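The Peach Problem
August issue | Food & Home

By the Kitchen Desk

Peaches again. Every August the same thing — you buy a bag because they smell good at the stand, you put them in a bowl on the counter, and by the second morning the one on the bottom has a brown thumbprint on it and a wet spot under it. The next morning you're making cobbler whether you wanted cobbler or not.

I have been at this for years and I still lose fruit. Last summer I bought a half bushel from Sotelo, the orchard up past the county line where you drive in over the creek, and threw out nearly a quarter. This year I decided to be serious. Called the orchard. Called a packing shed. Read a lot of things. Bought a tray.

What follows is the short version.

First, the bowl. Get rid of it. I know, I love mine too, it was a wedding present. But a bowl stacks fruit, and the bottom peach is holding up the whole pile on a spot the size of a dime. Peaches bruise at the spot where they rest, if there is weight on top. Flat is the only way. One layer, stem side down, not touching if you can spare the room.

So, a tray. Any shallow tray. A cookie sheet works but the peaches roll on it every time somebody bumps the counter. What you want is a raised rim and a flat floor. Plastic is fine, and easier to wash than the wooden ones in the catalogs (juice gets in the grain, then fruit flies, then you're sorry). 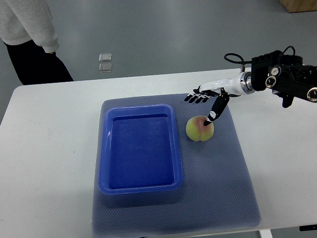

One peach, one blue tray, and a textured mat underneath.

The mat came from the packing shed people. At Pindo, where they sort for three orchards including Sotelo, every table has something soft and a little bumpy on it. A peach set down on a bare hard top takes a knock you can't see until tomorrow. A peach set down on a mat mostly doesn't. Also it stays where you put it. I'd been using a folded dish towel, which is okay but bunches up, and then you have a peach sitting on a ridge of towel, and guess what a ridge does.

Pindo handled 3,703 crates last season, they told me, and the thing the woman on the phone kept going back to was how few times a peach ought to be picked up. Off the tree, into the crate, onto the table, into the box. Four. At my house I think a peach gets picked up four times before lunch. Everybody squeezes it. Kids squeeze it. I squeeze it and put it back and squeeze it again an hour later as if it would have changed.

Stop squeezing. Look at the color instead, but look at the right color. The red part is no help at all, that is where the sun hit. Some varieties are red all over and hard as a baseball. What you want to watch is the background, the part that isn't blushed. Green there means wait. Yellow-green, wait a little, maybe a day or two on the counter. Full yellow or a kind of creamy gold, eat it, or put it in the fridge tonight. Then smell it up by the stem. If it smells like a peach it's a peach.

If you really have to touch, use the flat of your finger near the stem end, very light. Not the tip. Fingertips are what make those little oval bruises.

On picking them up. Sounds silly to have a section on this but the shed had a lot to say. From the side, or from underneath, fingers spread, and don't pinch the seam. Lift straight up. Don't drag it along the table, the fuzz comes off and the skin scuffs, and a scuffed peach goes first. Set it down, then let go. People let go a half inch early. I do. I caught myself doing it with a whole row of them, plunk plunk plunk. 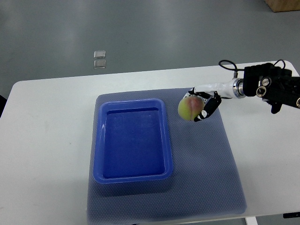 Off the mat, with the tray still to fill.

Size of the tray. I went through a couple. The first was too deep, more like a dishpan, and I found that with deep sides you start stacking again without meaning to. There's room, so you use it. A shallow one keeps you honest. The second was the right depth and too long for my fridge shelf, and I didn't measure, so that one now holds seed packets in the garage. Measure your fridge shelf. Measure it with the door where the door actually opens to, which on mine is not all the way due to the wall.

I had a Takov tray on loan too, the kind with the molded cups. Nice to look at. The cups are cut for a medium peach and the ones I get are never medium, they are either plums or softballs. The big ones perched on the rims of the cups and got a ring around them. Sent it back. Clatex makes a flat liner, sold by the roll, that you cut to fit with kitchen scissors. That I kept. Washes in the sink, dries over the faucet, mine has started to curl at one end but it lies down again if you roll it the other way overnight.

Wash the tray between batches. Hot water, dish soap, dry it completly. One leaking peach leaves a film and the next batch molds right from that spot. I skipped this once in July and lost five.

Don't wash the peaches, though. Not until you're eating them. Damp fuzz is a mold farm.

OK, the fridge question, since I get letters. Yes, you can. Not when they're hard. A hard peach in the fridge goes mealy, that dry cottony thing, and it never comes back from it. Ripen on the counter first, out of the sun, then cold. Once they're ripe the fridge buys you three days, maybe five. Take them out 30 minutes before you eat, cold peaches taste like nothing.

Paper bag? Works if you're in a hurry. Fold the top over, check it morning and night. Put a banana in if you're in a real hurry. Don't use plastic, they sweat.

And sort. This is the dull part and the most useful. When you get home, before you put away anything else, clear off a table. Put the mat down, put the tray on one side, tip the peaches out gently (not tip, I mean lift) on the other. Go one at a time. Soft and fragrant, into the tray to eat now. Firm, stays on the mat for tomorrow. Split, dinged or leaking, straight to the cutting board, cut out the bad part, freeze the rest in slices. It takes me the length of one side of a record. Light-colored table is best if you've got one, drips show up and you wipe them before they get sticky.

Do it again the next day. They don't all ripen together even off the same branch.

If you're buying for canning it's a different game and you want them all at once, all ripe, so buy from the orchard and tell them the day you plan to do it. Sotelo will hold a crate for you. Some places won't. Ask for seconds, they are cheaper and you're going to cut them up anyway. A friend's church group did almost 1,000 jars out of seconds one year and I've eaten plenty of those, no complaints.

For just eating, buy less. I know. A dozen for a family of four, twice a week, beats a half bushel on Saturday-type enthusiasm. The half bushel is cheaper per peach but not per peach you eat, I did the math on last year's and got annoyed.

So far this summer I've tossed two. One was my own fault, sat on the car seat under a bag of charcoal. The other one I think was bad when I got it, brown all the way down to the pit and perfect on the outside, so there was nothing to be done about that one.

Nectarines, same rules, except no fuzz so they show every mark. Plums you can treat worse. Apricots I gave up on, buy them and eat them in teh car.

Next month, tomatoes, and why mine are on the windowsill after everything I've said about windowsills.

We use cookies to improve your reading experience. By continuing you agree to our cookie policy.

Contact us | Subscriptions | All rights reserved | Back to top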